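The desk you come back to
Shared offices have changed how people look after a desk that isn't theirs

At half past eight on a November morning, the second floor of the Egan building in Tudedbridge is still mostly dark. The lights come on in sections as people arrive, and each section shows the same thing: white desks, grey dividers and very little else.

Grosance, a surveying firm, moved in two years ago with 40 staff and 16 desks. Most of the staff are out on site for much of the week, so the sums worked on paper. What took longer was agreeing what could be left on a desk overnight.

The first rule was that everything had to go. Each person was given a locker, and desks were to be bare by six. It lasted 9 weeks. The lockers were too shallow for the heavier reference books, and people got tired of carrying them up and down the corridor.

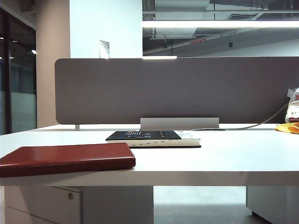

The rule now is looser. A book or a notebook may stay out if it is closed and lying flat. Loose papers may not. Chargers and cables can stay where they are, as most of them get used by whoever sits down next. Food goes home or in the kitchen, and bags and wrappers are meant to go with it -- this is the part people forget.

The dividers caused more argument than the books. The firm wanted low ones, so that staff could talk across the desks. Staff asked for something tall enough to hide a screen. They settled on fabric panels from Hanent, a supplier on the ring road, fixed to the desktops with brackets. The panels take the edge off phone calls, though anyone with a loud voice can still be heard by the lifts.

Paper has held on too. The firm expected the move to finish off the office notebook, but the stationery order has barely changed. Surveyors write things down on site and want the same pages beside them when they type up the job.

The lockers are still there. Most of them hold boots.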